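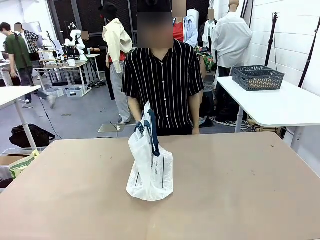 見学会のデモ台にて。白い買い物袋の紺色の持ち手を握ったところ。

リンドロウ見学会 よくある質問

見学会の案内係をやっている、カローラ・シュミーダーです。申し込みのメールに返事を書いていたら同じことを何度も書いている気がしてきたので、まとめてページにしました。思いついた順に足していったので並びはめちゃくちゃです、すみません。探しにくいときはブラウザの検索を使ってください!

そもそも何を見せてもらえるんですか?

ロボットアームに日用品の扱いを覚えさせる仕事をしているので、その作業をそのまま見てもらいます。ピカピカのショールームを想像して来る方がけっこういるのですが、ふだんの作業場です。床にケーブルは通っているし、箱やカゴもそのへんに置いてあります。前半は人の手でやる作業、後半はアームのほう、という流れが多いです。ただ、アームの調子が悪い日は順番をひっくり返します(前回がそうでした)。

写真の買い物袋は何に使うんですか?

袋の持ち手をつかむ、持ち上げる、置く、中身を出す、という一連の動作のお題です。買い物袋って、人間は何も考えずに持ちますよね。でもアームにとってはなかなかの難敵で、置くたびに形が変わるし、持ち手が倒れて本体にくっついていたりします。写真の袋は持ち手の色が本体とはっきり違うので、初めて見る方にも「今どこをつかもうとしているか」が伝わりやすくて、私はこの袋びいきです。WITH YOUと書いてあるのもちょっといいですよね。

ロボットは何という名前ですか?

うちのアームは「ニムリ」と呼んでいます。もとは制御ソフトのほうの名前だったのに、いつのまにか全員が本体をニムリと呼ぶようになりました。ハリル・アワドだけは今でも「アーム」と言います。ソフトを書いた本人なので、区別したいのだそうです。

ロボットは話しますか? 歩きますか?

どちらもしません。台に固定された腕です。お子さんが「顔はどこ?」と聞いてくれることがあって、答えに詰まります。顔はないけれど先っぽの指は近くでじっくり見られるので、そこを楽しみにしてきてもらえるとうれしいです。

触ってもいいですか?

動いているアームには触れません。床に線が引いてあるので、案内の者がいいと言うまでは線の手前にいてください。止まっているときなら、指先の部品の予備をお渡しできます。これが意外に人気で、ゴムの部分をずっとむにむにしている方がいます。気持ちはすごくわかります。

自分で作業を体験できますか?

できます! お題の品物を自分の手で動かしてもらうコーナーがあって、私はここがいちばんおもしろいと思っています。やり方は簡単で、台の前に立って、合図が出たら袋なり布なりをいつもどおりに扱うだけ。「いつもどおりに」と言われたとたんに手つきがぎこちなくなる方が続出します。私も初日は袋の持ち手をつまむだけで妙に緊張しました。ひとり3回までとさせてください。4回目をやりたい方は、最後に列が空いていれば声をかけてくださいね。

失敗するところも見せてもらえますか?

見せるつもりがなくても見られます。前の見学会では、タオルをたたむお題でニムリが布の端を2枚いっしょにつかんでしまい、ファレス・イッサがその場で原因を説明しはじめて、予定がずるずる延びました。でも感想の紙を読むと、そこがよかったと書いてくれた方が多かったんです。ですから失敗したら止めて、何が起きたかをできるだけその場で話すようにしています。わからないときは「わからないです」と言います。

専門知識がなくても大丈夫ですか?

大丈夫です。私自身、もともとは図書館で働いていました。入ったばかりのころは「把持」という字が読めなくて、こっそり調べたくらいです(「はじ」です。つかむこと)。説明中に聞きなれない言葉が出たら、手をあげて止めてください。ジョアキン・カルデイラの回は特に早口になりがちなので、遠慮なくどうぞ。

逆に専門的な質問もできますか?

もちろん。学習のさせ方や制御の話なら、ハリルかジョアキンがつかまります。見学のあとにそのまま作業場の隅で話し込んでいる方が毎回います。細かい話をしたい方は、申し込みの備考欄にひとこと書いておいてもらえると、くわしい者が席を外さないように調整します。取引先の名前とか、まだ外に出していない試作品のことは答えられません。

場所はどこですか?

プラルティトベルクのジンモント館、311号室です。受付は同じ階のエレベーターを降りたところに机を出しています。建物の入口が二つあって、駐車場側から入ると階段しかなく、しかも途中の階で一度廊下を渡らないといけません。初めての方は通り側の入口からどうぞ。迷ったら受付に電話をもらえれば迎えに行きます。

車いすやベビーカーでも見学できますか?

できます。通り側の入口とエレベーターを使ってください。作業場にはケーブルが床を通っている場所があるので、事前に教えてもらえれば、通り道をカバーでふさいでおきます。当日いきなりでも何とかしますが、少しお待たせするかもしれません。

何時に行けばいいですか? 途中で帰れますか?

午後1時半に受付を開けて、2時に始めます。終わりは4時の予定ですが、だいたい延びます……。途中で帰るのはまったくかまいません。名札だけ受付のカゴに返していってください。前回、名札をつけたままスーパーに寄った方から郵便で送り返していただきました。ありがとうございました。

申し込みは必要ですか?

お願いしています。3月の回は96人の方が来てくれて、正直、作業場がぎゅうぎゅうでした。後ろの方は台がほとんど見えなかったと思います。その反省で、次からは組に分けてご案内します。組は受付で決めるので、お連れの方と同じ組がよければそのときに言ってください。

参加費はかかりますか?

無料です。お茶も出ます。お菓子は私の気分で決まります。

写真や動画を撮ってもいいですか?

作業台のまわりはどうぞ。ほかの見学者の顔が入ったときは、ネットに載せる前にぼかすか切るかしてもらえると助かります。黒いパネルの向こう側は撮影をお断りする日があって、その日は最初に私から言います。フラッシュは切ってください。アームのカメラが光に影響されて、つかむ位置がずれることがあります。

こちらも撮られますか?

体験コーナーでは、台の上の手元を記録することがあります。嫌な方は受付で言ってもらえれば、記録を止めた状態で体験できます。理由は聞きません。あとから消してほしいと思ったときも、申し込みのメールに返信する形で連絡をください。ファレス・トワルが担当です。ちなみにファレスがふたりいるので、メールにはできれば苗字もお願いします(しょっちゅう間違って届いています)。

どんな服で行けばいいですか?

ふだん着でじゅうぶんです。袖がすごく広い服だと、体験のときに品物に引っかかることがあるので、まくれるものが楽かなと思います。室内はパソコンの熱でわりと暖かいです。上着は脱げるようにしてきてください。

荷物は預けられますか?

ロッカーはありません。壁ぎわに置き場を作るので、そこに置いてもらう形になります。貴重品は身につけておいてくださいね。お題に使うカゴとそっくりなカゴで来られた方がいて、危うくデモに使ってしまうところでした。

お題の品物を持ち込んでもいいですか?

これ、いちばんうれしい質問です! 割れるもの、液体の入ったもの、刃物でなければ歓迎します。3月には編みぐるみ、空の卵パック、やたらと薄いレジ袋などを持ってきてくれた方がいました。卵パックはニムリがみごとにつぶしました。先に謝っておきますが、元の形でお返しできる保証はないので、つぶれても笑って許せるものにしてください。

家の片づけをしてくれるロボットはいつ買えますか?

毎回必ず出るんですが、私には答えられません。ジョアキンに聞くと長い答えが返ってくるし、ハリルに聞くと「袋を持ってから考える」と言います。うちで売る予定は今のところないです。

学校や職場の団体でも行けますか?

見学会とは別の日に受けています。先生か代表の方からメールをください。希望の時期と、参加する方の年齢がわかると話が早いです。小さい子が多いときは説明を減らして体験を長めにします。

次の開催はいつですか?

まだ決まっていません。決まったらこのページのいちばん上に書きます。申し込み済みで順番を待っている方には先にメールでお知らせしますね。ほかに聞きたいことがあれば、申し込みフォームの備考欄からどうぞ。返事は私が書いています。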